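Equipment planning meeting, August
Held in the ground floor meeting room, 10:00

Present: Gunnel Ljungberg (chair), Vinh Khương, Kayode Ajayi, Siv Løken (minutes)
Apologies: Märta Holmgren

1. Previous minutes
Accepted with one correction. The Tveit service contract is paid quarterly, not yearly.

2. Hand-held grippers
Vinh reported on the hand-held grippers used for recording demonstrations. The finger pads are the main running cost. He has been re-wrapping them in the workshop as they wear, and would like to stop doing that and buy moulded pads instead. Astov has quoted $445 for a set of 20, freight included. Faller can supply a similar pad but would not give a price for fewer than 400.

Kayode asked whether the moulded pads fit the existing finger blocks. Vinh said the Astov drawing shows two screw holes at the same spacing as ours, but he wants to try one pair before the full order goes in. Astov will send a sample pair at no charge.
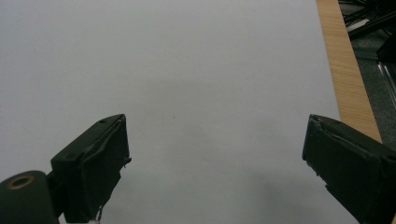
Gripper fingers with current pads, over the table surface.

Gunnel asked that pad wear be recorded from now on so next year's figure is not a guess. Siv to add a column to the equipment log.

Agreed: order the set of 20 from Astov once the sample pair has been fitted and checked. Cost to come from consumables.

3. Work tables
Kayode would like a second table for recording, the same height as the present one and with a plain pale top. He has looked at a trestle from Busten and at having a top cut locally. The meeting preferred the local option if the colour can be matched. Gunnel noted that there is no furniture line in this year's budget and the money would have to be moved from travel. Left open until Kayode has a written quote.

4. Robot arm, next financial year
Märta had sent a note ahead of the meeting asking that the second arm be put forward again. Tveit's price holds until the end of the financial year, with a delivery time of 10 weeks. Vinh pointed out that the price leaves out the controller licence and the mounting plate. Gunnel will not take it further without a full figure.

Agreed: Märta to get a revised quote from Tveit covering both.

5. Other business
Spare cables are to go back in the labelled tubs after use. Siv has ordered more labels.

Actions
Vinh: request sample pads from Astov, fit and report back
Siv: pad wear column in the log
Kayode: written quote for table top
Märta: revised Tveit quote

Meeting closed 10:50.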